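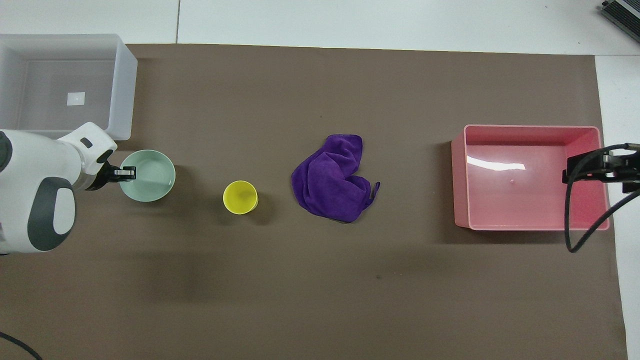
I bought the autograph on a Saturday, late, with a glass of wine at my elbow, and that is most of what can be said for my judgment. It was listed as a signed studio portrait from a silent picture called The Ferryman of Ellier. The seller wanted 100 dollars. I offered 60 and got it so quickly that I felt sick.

The film itself is lost, apart from 27 seconds of a woman coming down a staircase and looking annoyed. I have watched those 27 seconds more often than I've watched most complete movies. She reaches the bottom step, sees something off to the left, and the film runs out. I'd like to know what she saw. My guess is the director.

What I own, then, is a postcard of the leading lady with a fur collar and a signature across the lower corner in blue ink. The back says Zotstead Pictures, card number 1065, which suggests that Zotstead printed postcards with a lot more energy than it preserved negatives. The studio went under soon after sound came in. The postcards are everywhere.

The trouble is the ink. I put the question to the silent film forum where I do most of my worrying, and laid out my case: right slant, right looping capital, small blot where a real pen would have paused.
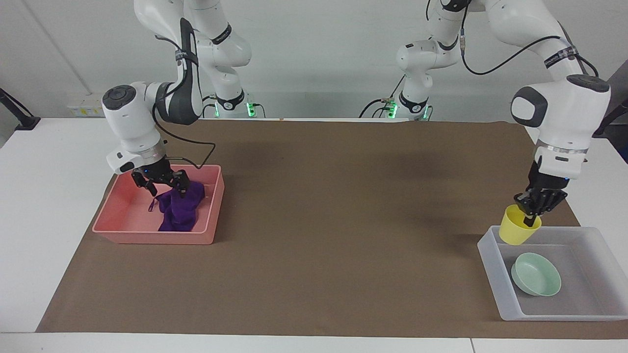
Talukder replied within the hour that the slant was fine and the blot was charming, but that it was ballpoint, and had I thought about when ballpoints came in? I had not. Talukder added, kindly enough, that plenty of silent stars went on answering fan mail well into old age, and that a late signature on an early card was still a signature.

So that's the version I'm going with. She's retired, living over a bakery in Binolside -- this much is in the one decent obituary -- and a card arrives from a stranger with return postage. She looks at herself in the fur collar, borrows a pen from the kitchen drawer and signs. It's a less glamorous souvenir than the one I thought I was buying, and I've grown fonder of it.

I've framed it and hung it by the stairs. There's another one listed tonight, same card, black ink, and the seller is asking 100.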